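Forum Robotik & Handhabung › Greifer, Sensorik, Peripherie
Thema: Greifer setzt am Korbrand auf — TCP, Kabel oder Tisch?

ue_sprogis
Guten Abend,
ich betreue bei Hviid eine kleine Ablagezelle. Ein Arm, Parallelgreifer, ein geflochtener Korb als Ziel. Seit dem Fingerwechsel im Dezember bleibt der Greifer ab und zu am Korbrand hängen. Von 448 Zyklen sind 18 mit Schutzstopp abgebrochen, alle beim Absenken. Vorher kam das so gut wie nie vor.

Am Programm habe ich nichts geändert. Anfahrpunkt über dem Korb, dann linear nach unten, öffnen, hoch. 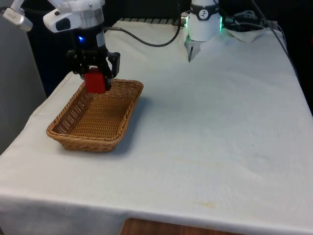
Anfahrpunkt über dem Korb, Greifer noch geschlossen.

TCP habe ich nach dem Wechsel neu vermessen, Nutzlast steht wie vorher. Hat jemand eine Idee, wo ich anfangen soll?

Grüße
Ülle

lleroux
Wie hast du den TCP vermessen? Vier-Punkt gegen eine Spitze oder nur den Z-Wert eingetragen? Bei neuen Fingern reichen ein paar Millimeter Unterschied, und am Rand ist Schluss.

ue_sprogis
Vier-Punkt, zweimal. Die Abweichung zwischen beiden Messungen war kleiner als das, was ich am Korb sehe.

Jurgita_Z
Ich würde den TCP erst mal in Ruhe lassen. Deine Leitung am Handgelenk geht in einem freien Bogen nach hinten weg. Wenn die beim Drehen von Achse 6 auf Zug kommt, zieht sie am Greifer, und die Kraftüberwachung meldet Kontakt, obwohl der Korb gar nichts damit zu tun hat. Hatten wir in Dradby genauso. Leitung neu gelegt, Schlaufe länger, Ruhe.

lleroux
Sehe ich anders. Bei Leitungszug hättest du Stopps auch auf dem Transferweg und nicht nur beim Absenken. Achsstellung beim Stopp notieren, dann weiß man es.

Jurgita_Z
Kommt auf die Bahn an. Wenn Achse 6 erst über dem Korb dreht, fällt beides zusammen.

ue_sprogis
Sie dreht tatsächlich erst über dem Korb. Ich habe heute Testläufe gefahren und mir auch den hinteren Rand angesehen, da ist am wenigsten Luft.
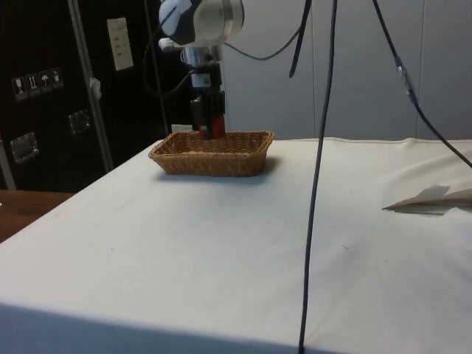 Fingerspitzen knapp innerhalb vom hinteren Rand.

Stopps heute: alle am Rand, keiner auf dem Transferweg. Bei Achse 6 war nichts auffällig. Die Leitungen hängen trotzdem nicht schön, das gebe ich zu.

laimute
Steht der Korb überhaupt fest? Auf einem Tuch wandert so ein Korb bei jeder Berührung ein Stück. Nach einer Stunde stimmt die Ablageposition nicht mehr und alle suchen den Fehler am Roboter. Geflecht ist außerdem nie maßhaltig, tausch mal zwei Körbe und miss den Rand nach.

Mein Vorschlag:
Tuch straff ziehen und unter der Tischkante klemmen.
Zwei Anschlagwinkel für den Korb, an zwei Seiten reicht.
Korb anlegen, Ablagepunkt neu teachen, Mitte des Korbs statt Ecke.
Danach 42 Zyklen am Stück und erst dann über den TCP reden.

ue_sprogis
Fest ist er nicht, er wird nach Augenmaß hingestellt. Das Tuch soll bleiben, aber Winkel kann ich darunter setzen.

lleroux
Winkel unter dem Tuch tragen auf, da hast du gleich die nächste Toleranz. Lieber durch das Tuch verschrauben. Und die Absenkgeschwindigkeit auf den letzten 12 mm runter, dann ist ein Kontakt wenigstens kein Schutzstopp.

Jurgita_Z
Langsamer fahren behebt keine falsche Position. Das verschiebt es nur auf den Tag, an dem der Korb noch weiter weg steht.

ue_sprogis
Rückmeldung: Winkel sind verschraubt, Korb liegt an zwei Seiten an. Ablagepunkt habe ich noch in der hinteren Ecke gelassen, um erst mal nur eine Sache zu ändern.

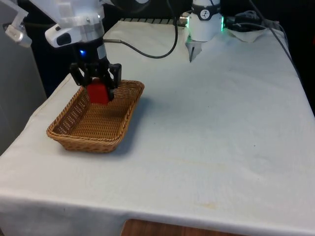 Von 42 Zyklen gab es so noch einen Stopp, und der war wieder am Rand. Mit dem Punkt in der Mitte danach keinen mehr in weiteren 42. Der TCP war also in Ordnung — zumindest nicht die Hauptursache. Die Leitung am Handgelenk lege ich beim nächsten Stillstand trotzdem neu, Klettbänder sind bestellt.

laimute
Gut. Schreib dir die Lage der Winkel ins Wartungsblatt, sonst baut sie jemand beim Tuchwechsel ab und du fängst von vorne an.

lleroux
Einen Satz Vier-Punkt-Werte würde ich trotzdem ablegen, als Vergleich für den nächsten Fingerwechsel.

ue_sprogis
Mache ich. Welche Klettbreite nehmt ihr am Handgelenk?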